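Gullby sells its tabletop kit for two-arm manipulation at a price that includes 300 hours of remote support, and after one July with it I think the support is the wrong thing to bundle. The props and fixtures are good. The scheduling layer, Pistness, is where buyers lose their time.

The kit we evaluated at the Skodstead site was set up as a kitchen bench: dish rack, mug stand, corn in a wicker basket. Objects of this kind are a sensible choice. They are cheap to replace and have awkward shapes, and a plate in a slot leaves little tolerance for a bad wrist angle. 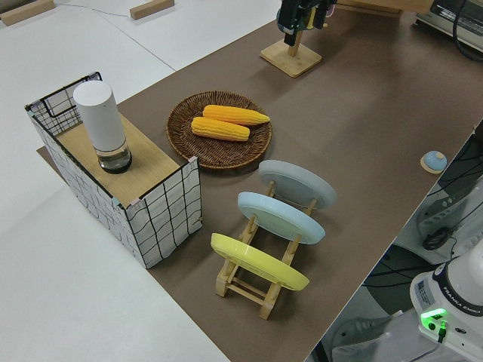 Does the kit need a dedicated operator?

One trained person per shift is enough, provided that person can edit the task files. Without editing rights, every layout change becomes a support ticket.

That last condition matters more than the brochure suggests. Pistness stores each layout as a locked profile. Moving a basket to the other side of the bench means exporting the profile, changing it, and sending it back for signing. Our longest wait for a signature was four days. The profile in question was number 1731, and the change was one offset.

Gerlach, the competing package, leaves its profiles in plain text. Its fixtures are worse and its documentation is thin, but an operator can correct an offset and be running again in five minutes.

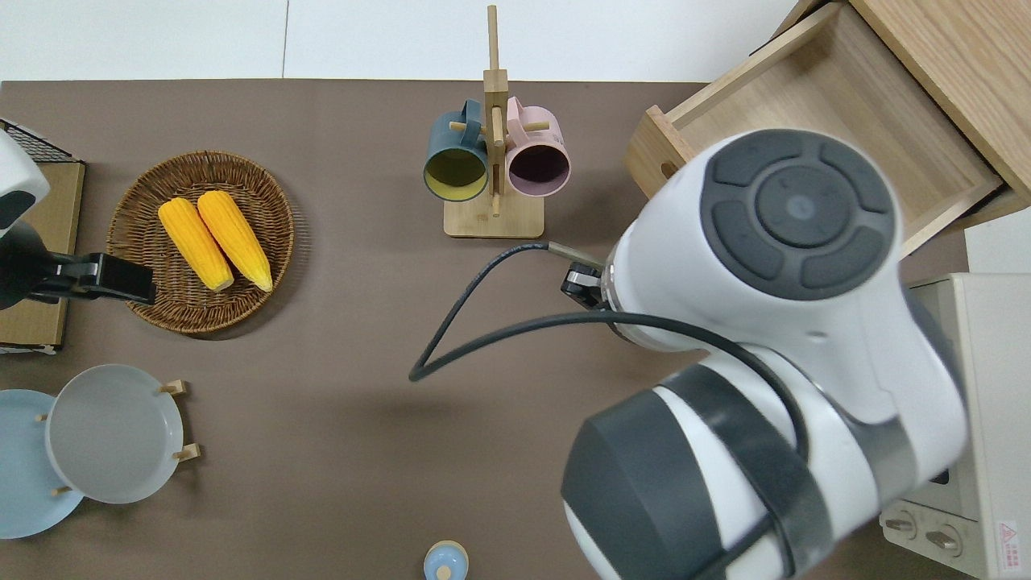

Signing does have a purpose. A shared bench with two arms should not accept unchecked motion limits, and I would keep the lock on speed, force, and the boundary between the workspaces. Object positions belong in a separate file that the site controls. The split would take little engineering, and it would remove most of the tickets we filed.

Until Gullby makes that change, I would buy the hardware and negotiate the support hours down.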